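Small Parts Storage and Sorting
Handout 3 -- Compartment Boxes
Tamihana Bench Skills, evening section
Instructor: Tayla Pearce
November 2022

Read this before the bench session. Bring it with you, along with the parts list from Handout 2.

1. Choosing a box

A compartment box holds parts that are too small or too similar to share a drawer. For this course that means screws, washers, spacers, and crimp terminals. Tinted plastic is fine as long as you can see through it. Solid-color boxes are not allowed on the shared shelf.

Look at the lid first. A hinged lid should fold all the way back and lie on the table. If it stops halfway, it will fall shut on your hand at some point, usually when you have a pinch of washers in it. Check the tabs too. A box with a weak latch can be used on the bench but should not be carried.
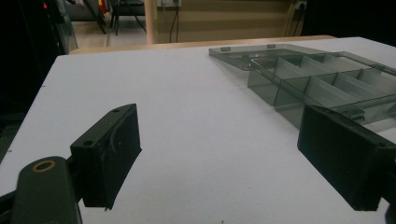
Fig. 1. Compartment box on a white tabletop, lid folded open.

2. Setting up the work surface

Work on something white and flat. Dark screws show up well on it and you will find the ones you drop. Wipe it down before you start. Old solder crumbs and metal dust end up in the cells otherwise.

Open the box and leave it open until you have finished a whole row. Turn it so the small cells are on your side. Parts you handle most go in those, and longer items go toward the back.

3. Filling order

Start at the left end of a row. Put one size in each cell, smallest on the left. Do not fill a cell above two-thirds, or parts will work their way over the divider when the box is tipped.

The course kit has 200 M3 screws and 40 each of the two washer types -- 40 flat, 40 split. Split the screws by length before anything goes in the box. Keep flat and split washers in cells that do not touch each other, with at least one other part between them. 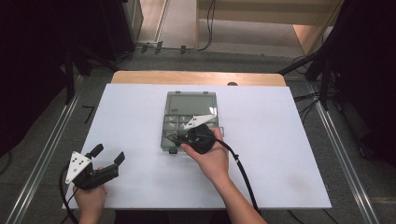 Leave one small cell empty in every box. It is for strays you can't identify right away. Empty it at the end of the session and measure whatever is in it with the calipers.

4. Labels

Labels go on the lid, never on the dividers. Write size first, then length, then material. Use the Tonar label sheets in the top drawer; masking tape leaves glue behind.

5. Closing and moving

Run a finger along the tops of the dividers before you close the lid. One screw lying across a divider is enough to keep it from seating. Press down near each latch, then carry the box level with both hands.

For next time: finish your box and write out a cell map on one sheet of paper.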